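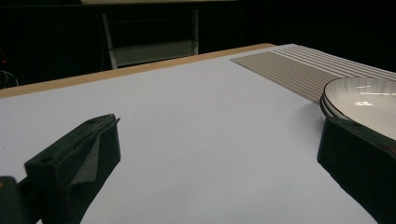
I have been meaning to write down my table habits for ages, mostly so that I can stop repeating them over the phone, and partly because I keep forgetting the proportions for my own cleaning mix and having to hunt for the scrap of paper. So get yourself a cup of something and settle in, because I do go on a bit!

Most of what follows is about living with a pale table and pale dishes. I have had dark ones, and they show every crumb and every bit of dust, and I would not go back. But light things do ask for a bit of regular attention, and if you let it slide for a couple of weeks you end up scrubbing on a nice afternoon when you could be outside.

## The everyday wipe

Two cloths, always. One is damp with a tiny bit of dish soap in it, the other is just plain water, well wrung out. I go over the whole table with the soapy one first, starting at the far side and working toward myself, and then again with the plain one. People skip the second cloth and then wonder why the table feels tacky under their wrists. It's the soap! It dries there and the dust sticks to it.

If your table has a wooden edge, like so many do now, keep the wet cloth for the middle and do the wood separately with one that is barely damp. Water creeps into the join between the top and the edging and sits there. I dry that seam with a corner of an old tea towel every time, and it takes less than it took you to read this paragraph.

My mix, for when plain soap isn't enough:

- 600 ml of warm water
- 4 drops of dish soap (I mean it, drops)
- a small splash of white vinegar

Shake it gently in a spray bottle and write what it is on the side. Please don't use it on marble or any other natural stone, as the vinegar will dull it, and that doesn't come back with wiping. For stone, leave the vinegar out.

## Tea, turmeric and other sorrows

Baking soda made into a soft paste with water will shift most tea and coffee rings. Dab it on, leave it for 20 minutes, and wipe it away with a damp cloth and a light hand. Try it somewhere out of the way first, because some shiny finishes will go cloudy if you rub them. Don't scrub in circles on one spot, either. I did that years ago on a table I loved and there was a dull patch the size of a saucer for as long as I owned it.

Turmeric is its own chapter. Get it while it's fresh if you possibly can, with soap and cool water. If it has already set, do the paste, and then pull the table over to where the sun comes in and give it a day or two. Sunlight fades turmeric better than anything I have ever bought in a bottle. I was skeptical too.

Ballpoint ink comes off many hard tops with a little rubbing alcohol on a cotton ball, but keep it well away from varnished or painted wood, and open a window.

I used to buy a spray called Prostus for all this. It did a fair job and smelled like a swimming pool. When the shop on Warnonham stopped carrying it in April I never got round to finding it anywhere else, and I can't say that I have missed it.

## Gray marks on glazed dishes

This is the one I get asked about most. You have a light glazed dish, you wash it carefully, and there are still thin gray lines on it. Nearly everyone thinks the glaze is scratched. Quite often it's metal, left behind by forks and serving spoons, sitting on top of the glaze just as pencil sits on paper.

Wet the dish, sprinkle on some cream of tartar, and rub with a soft damp cloth, following the lines. Give it a good couple of minutes before you decide. Baking soda does it too, only slower. Rinse well, dry it, and look at it by the window.

Do check first that what you're rubbing isn't part of the glaze! Lots of potters brush soft gray streaks into their dishes on purpose, and no amount of cream of tartar will move those, nor would you want it to. Run a fingernail over it, look at the underside, compare it with another piece from the same set if you have one.

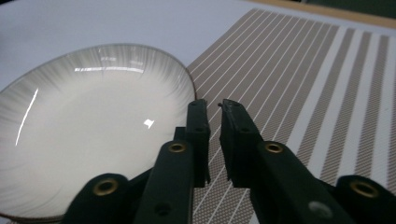
## Washing the big serving pieces

Large shallow dishes are awkward things. They are too wide for the bowl of the sink, and they love to catch the faucet on the way out. I fold a towel in the bottom of the sink and wash them one half at a time, turning as I go. The rim gets its own wipe, inside and underneath, where gravy likes to hide.

Let a dish that has come out of the oven cool for 30 minutes before it goes anywhere near water. Cold water on a hot dish can crack it straight through – with a sound you'll remember, too.

For storage I stand mine on edge in a Mosoti rack, the plain wire kind, with a bit of felt between each one. If you stack flat, put a paper towel or a coffee filter between them. Heaviest at the bottom, and don't go so high that you have to lift the whole pile to get at one.

## Placemats

Woven cloth placemats want a cool wash and to be dried flat. If you hang them over a line they get a fold in the middle and never quite lie down again. Striped ones I wash on their own the first couple of times, in case the color runs. Pull them square while they're damp, press the corners with your palms, and you can skip the iron.

Wipeable ones should be cleaned on both sides. Lift them up after supper and let the table dry underneath before you put them back, or you'll get that faint outline that takes a week to go. I stand ours in the old Grerach biscuit tin by the toaster, rolled up loosely, and that's where they live until the next meal.

## A few odds and ends

- Wax on the table: let it go hard, put an ice cube in a bag on it if you're impatient, then ease it off with an old plastic card.
- Stuck-on price labels come away with a little cooking oil left to soak in. Wash afterward with soap.
- Change your dishcloth more often than you think you need to. I do mine every day in summer.
- Felt pads under vases and pots. They wear out and collect grit, so turn things over now and then and have a look.

I still have a page of notes on cutting boards and another on getting the smell out of lunch boxes, and I'll type those up when the beans are in.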